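On keeping a parish newsletter in print

1 December 2025

The Birkham newsletter has appeared in printed form for 53 years, and the question of whether it should continue on paper has been raised again. I set out my own view on these pages, as a former editor, and it should not be read as the position of the present one.

The case against print is largely one of cost. Paper and postage have both risen, and the printer at Trasgate now asks for a minimum order of 50 copies for any supplement. The electronic edition costs very little and reaches those who have moved away. 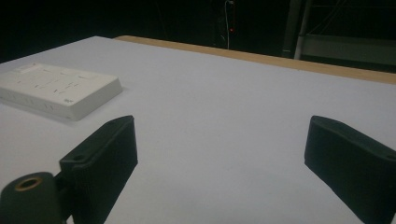
Against this must be set the matter of who reads it. Mirta Farías, who edited the newsletter before me, kept a record of every letter received in reply to an issue. By the time she retired the total stood at 3159, nearly all of them handwritten. Since the electronic edition began in February, two replies have come in by email, one of them concerning a misprinted bus time.

I would therefore support a shorter printed issue - four pages, folded once - with the longer articles placed online. The obituaries, the notices of meetings and the garden column should remain on paper. The crossword may be discussed separately, as opinion on it is divided.

Readers who wish to comment may write to me at the usual address before the next issue goes to press.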